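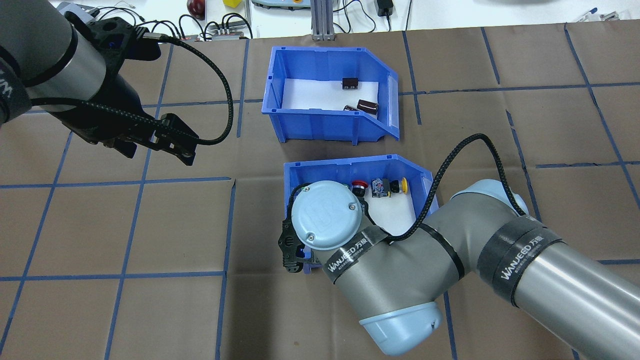 Gripper comparison moves into its second round

The automation group at the Grodidcombe workshop has completed the first round of its gripper comparison and will begin the second in May. The work is carried out under the Jacquet program, which supports small manufacturers that wish to automate the sorting of parts but do not have the space or budget for a full production cell.

The first round dealt with a narrow question. Members had asked whether a slim parallel gripper could be relied upon for mixed electrical parts, or whether a larger gripper with a wider opening would serve them better. Two arms were therefore set up to share one table, and each gripper was given the same task of moving single parts between bins. Every part was attempted 30 times with each gripper. Force settings were left unchanged throughout, and the controllers ran the same motion program, prepared by Distex for this purpose.

The slim gripper gave the steadier results on small and boxy parts. It could reach close to the bin wall without touching it, and it seldom disturbed the neighboring part. The wide gripper did better on parts with an uneven outline, where the slim fingers tended to turn the part as they closed. Cycle times were close, with the wide gripper slower by about 10 percent over the full set. Much of that difference came from the approach, as the larger fingers had to be brought down at a lower speed near the bins.
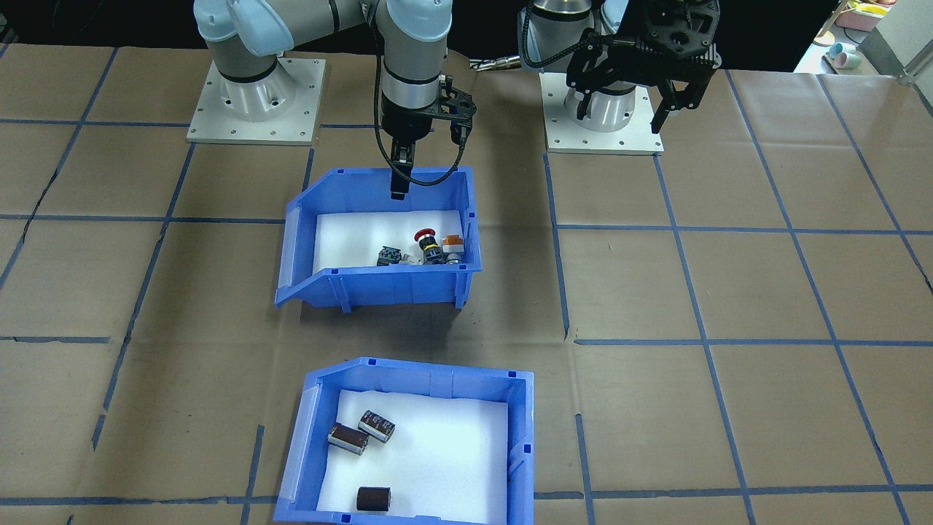 Part position proved to matter more than part weight. The program had been written with parts lying flat in mind, and the group had given less thought to other positions. A capacitor standing upright near the front of a bin calls for a different approach from one lying on its side, and the same gripper may handle one well and the other poorly. The results have therefore been recorded by position as well as by part type, and members reading the tables should compare like with like.

Cable routing was also reviewed. On several runs the cable at the wrist limited how far the gripper could rotate – a matter of setup that should be settled before any gripper is judged on reach.

The second round will repeat the task with softer fingertip pads and will add a trial of two camera positions. Stokirby has agreed to host an open session for members on a Saturday, and the time will be confirmed by the program office. Firms that would like their own parts included are asked to send a small set in advance, together with a note of any surfaces that must not be marked.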